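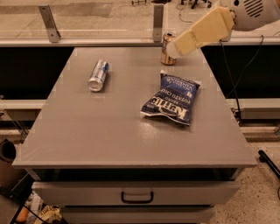 Two drink cans and a bag of Kettle Brand potato chips on a gray cabinet-style table.

Rundstead Survey Questions the "Five-Minute Tidy" for Shared Break Rooms

Office workers are told every year that a messy break room can be fixed with a better bin, a nicer sign or a five-minute tidy at the end of the day. Rundstead, which cleans and furnishes shared workplaces, asked 259 office workers whether any of it helps. The answers published this September are not flattering to the advice, or to some of the products sold with it, our own included.

In the survey, 70 percent said they had left a can or snack bag on a shared table in the past month. Only 26 percent said a sign had ever made them go back for it.

"We sold signs for years," said Walid Boutros, head of research at Rundstead. "I would like to see the evidence that they did anything besides fill a wall. I asked for it inside the company and got a brochure."

The company also looked at the claim that a flat, plain tabletop "invites tidiness." Kuo-hua Hsiao, who runs the furnishing side, does not buy it. "A clear top is a place to put things down," she said. "People put down a drink, then a bag of chips, and then it's four o'clock. Gray, white, oak – I doubt the color matters."

Rundstead tried 4 break room layouts at its Drevholm site. The one that staff complained about least had the recycling bin within arm's reach of the table and no lid on it. The company says this is a small trial in one building and should not be read as proof. Complaints are also a poor measure, as staff may simply have got tired of filling in the form.

The Pladum storage table, which Rundstead sells with cabinet space underneath, will no longer be advertised as "self-tidying." Boutros said the phrase should never have been printed.

The full survey questions, including two that respondents found confusing, are available on request.

Press contact: Ka-ming Ho, Rundstead press office, Drevholm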